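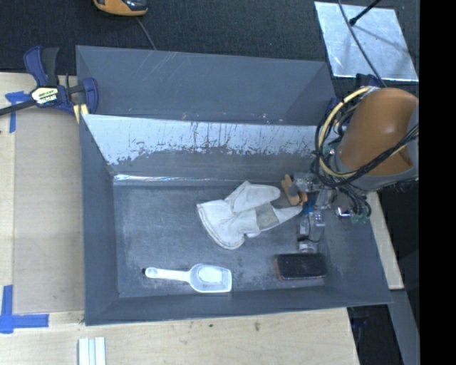 4.2 Bin-to-bin transfer with the Clirwood kit

Figure 3. Pick side of the transfer cell. The two gray bins stand one behind the other, with the gripper over the front bin. A work glove and a white plastic scoop are among the items on the bin floor.

The second part of the evaluation concerns the Clirwood picking kit, which is sold as a package of gripper, control software and a library of pre-set grasp routines. The kit was tested as delivered. No routine was retrained, and the only settings changed were those the Clirwood setup guide requires the buyer to enter: bin dimensions, table height and the position of the arm base. The Buren kit, discussed in Section 4.1, was installed under the same terms.

The task was to clear the front bin (Figure 3) and place each item in the bin behind it. Both bins are gray, and the front one is metal and rests on a wooden tabletop. A bar clamp was fitted at the left corner where the two bins meet, as early trials had shown that contact between the gripper and a bin wall could move the bin far enough to spoil the stored position. The clamps supplied with the kit were too short for this purpose and were replaced with shop clamps.

Items were chosen to differ in shape and stiffness. The work glove represents soft goods, which fold under contact and offer no fixed point at which to grasp. The scoop represents thin, rigid goods that lie close to the floor of the bin; its long handle leaves little room for a fingertip to pass beneath it. Flat dark items were included for the difficulty they present to the vision software against a worn gray surface. Items were dropped into the bin by hand before each run and were not arranged afterward.

The Clirwood kit completed 94 transfers before the first operator stop. This figure includes repeat attempts on the same item, which the software makes without asking for approval. Soft goods gave the least trouble. The default routine for fabric presses down, closes and lifts slowly, and it was seldom necessary to repeat it. The scoop was less reliable. When the handle lay parallel to the front wall, the software tended to select the handle end, and the item turned in the grasp during the lift. Selecting the bowl by hand in the operator screen corrected the fault, but a buyer would expect the kit to make that choice unaided.

Of the 19 stops recorded over the full test, 13 followed contact with a bin wall. The remaining stops were caused by cable drag. The cables loop around the arm and hang close to the right wall of the front bin, and the setup guide gives no advice on how much slack to leave. Buyers who intend to work in deep bins should plan the cable route before the first run - a change made later requires the arm to be calibrated again.

The operator screen is clear and can be learned in a morning. Error messages are less satisfactory. A failed grasp and a blocked path produce the same code, and the two can be told apart only by opening the log. The Kettunen service plan, which is offered with the kit as an option, includes remote review of these logs; replies to our requests arrived within 5 working days.

On the basis of these results, the Clirwood kit is suitable for mixed goods in shallow or medium bins where an operator is within reach. It is not recommended for unattended use with thin, rigid items at the present software version. The same bins and items were used for the Etbridge kit, and the results are reported in Section 4.3.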